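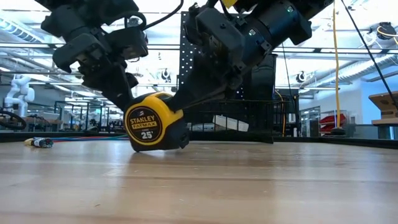

巻尺は正確だと思い込んでいる人が多いが、私はあまり信用していない。安売りの品でも目盛りはまず問題ない。怪しいのは先端の爪のほうだ。爪がわずかに動くのは故障の印ではなく、引っかけて測るときと突き当てて測るときに爪の厚みを打ち消すための遊びである。落として曲げた爪は、この遊びが役に立たない。

確かめ方は簡単で、同じ板を二通りに測る。爪を端にかけて一度、次に爪を使わず10cmの目盛りを端に合わせて一度。後者から10cmを引いた値が前者と合わなければ、爪を疑う。引き忘れて棚板を10cm短く切った経験は、私にもある。

本体の幅を足して窓枠の内側を測る方法もよく勧められるが、テープが奥で曲がるぶん、どうも当てにならない。両側から測って途中の印で足すほうが確実だ。わが家の窓は177cmで、本体を足すやり方では2mmずれた。カーテンなら構わないが、内窓では困る。

次は作業台の天板。「オイルを塗れば傷は消える」という話は半分しか本当ではない。浅い擦れは目立たなくなるが、爪がかかる深さの傷は残る。Drulliniaの木工用オイルも試したが、期待したほどの差は感じなかった。先に細かい紙やすりを木目に沿ってかけ、粉を拭き取ってから薄く塗る。厚塗りはべたつくだけだ。

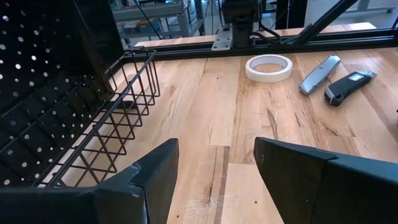

白っぽい擦れ傷のある寄せ木風の天板

塗ったあとの布は丸めて捨てないこと。乾性油がしみた布は自然発火のおそれがあるので、水に浸してから自治体の決まりに従って処分する。脅し文句に聞こえるだろうが、こればかりは疑わずに守っている。

「年に一度は必ず塗り直し」という決まり文句も、使い方しだいだと思う。水を垂らしてみて、玉になるうちは放っておく。うちでは乾燥する2月に一度見て、塗らずに済ませた年もある。 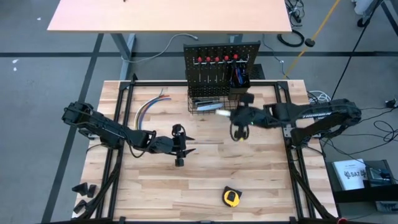 天板に食用のサラダ油を塗ってもよいですか。
勧めません。乾いて固まらない油なので、べたつきや臭いのもとになります。木部用と明記された油を選び、目立たない所で試してからにしてください。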